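Home > News > Workshop notes

Two grippers, one tabletop: Platley group begins its comparison trials

2021-02-13

Anyone who has ever tried to pick up a drinks can with a pair of barbecue tongs will have some sympathy for the people at the Platley automation group, who have spent a good part of this winter trying to decide which gripper ought to live on the end of their robot arm. The group has been lent a pair of two-fingered grippers by Storkon, one with blunt fingers and one with angular ones, and the plan is to put both through the same set of everyday jobs before anybody signs an order form.

Telma Insaurralde, who is running the trials, has wanted to do this for a long while. The group's old gripper was bought for moving small cartons, and it did that very nicely for years, but the newer projects ask for rather more. There are bottles to lift, and cans, and soft or rounded things that roll off just when you think you have them. "We kept saying the arm was the trouble," she told us, "and we kept adjusting the arm. In the end Wenceslao said, very patiently, why don't we change the bit that touches things?"

Wenceslao Sosa, the patient man in question, looks after the controller, a Vukero unit which he speaks of with great fondness (and, on a bad afternoon, with somewhat less). He has written the routine that both grippers have to follow, so that neither one gets an easier ride than the other. Every attempt is recorded through a small camera fitted down by the gripper, and he and Telma go back through the recordings together over a pot of tea, stopping wherever one of them wants to argue.

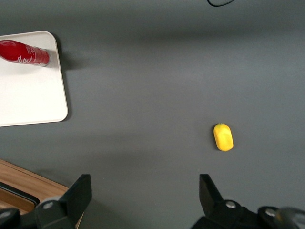

The choice of objects took longer than anyone expected, and there was a good deal of friendly disagreement over it. Telma was keen on things you might find in any kitchen, while Wenceslao would have been quite happy with a set of plain test blocks, all neatly measured. The kitchen side won. A Coca-Cola can lying on its side on a white tray is a fair test of how gently a gripper can close on something smooth and curved, and the little yellow fruit-like piece out on the grey table asks a different question, being small and oval, with a good stretch of clear surface between it and the tray. Both are the sort of thing a person picks up without a thought, and that, says Telma, is exactly why she likes them — you notice at once when a machine makes heavy weather of it.

The routine itself is simple enough to follow, even for a visitor. The arm comes down over the table with its fingers open, the operator chooses a target, and the fingers close. The object is then lifted, held for a moment and set down again. An attempt counts only if the object stays put in the grip the whole way through, and a second person has to agree. Each gripper is given 40 attempts at every object, and the first round is now finished for both of them, with a total of 618 attempts in the log once the practice runs are included.

Telma is careful not to name a favourite at this stage, and she gave us quite a stern look when we asked a second time. What she will say is that the angular fingers have done better than she expected with small things, where their narrower tips can get in close to the table. The blunt pair seem steadier with anything broad. Neither is happy when the operator comes in at a hurried angle, a fault she puts down to the people and not to the equipment, herself very much included.

There has been plenty to learn about the camera as well. Having it so low down means the fingers are always in view at the bottom of the picture, and Wenceslao finds this a great help when he wants to see how a grip was lined up. The drawback is that a larger object near the side of the view can easily run out of it. He has been trying different heights for the starting position, a few millimetres at a time, and has filled most of a notebook with the results.

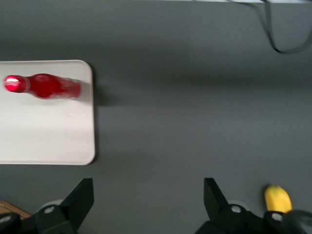

Fingers open over the table, with a red bottle on the tray to the left.

Bottles have a chapter of their own in that notebook. A bottle has a neck, a shoulder and a body, and the two-fingered grippers can behave quite differently depending on which of those they meet. For now the routine asks for the body every time, and the neck will be tried in the second round, once Wenceslao is content with the closing speed. He would also like softer pads for both sets of fingers, and Riquelme, the parts supplier just along the road, has promised to cut a few pairs in different thicknesses.

Money comes into it too, as it always does. The angular gripper would cost the group 1580 pounds with its mounting plate, and the blunt one a little less, so the difference is small enough for the results to settle the matter. The second round will begin when the pads arrive, and the group hopes to have its new gripper fitted for good by August. Telma says that members from other benches are very welcome to come and try a few lifts for themselves in the meantime, provided they write down every attempt, including the embarrassing ones.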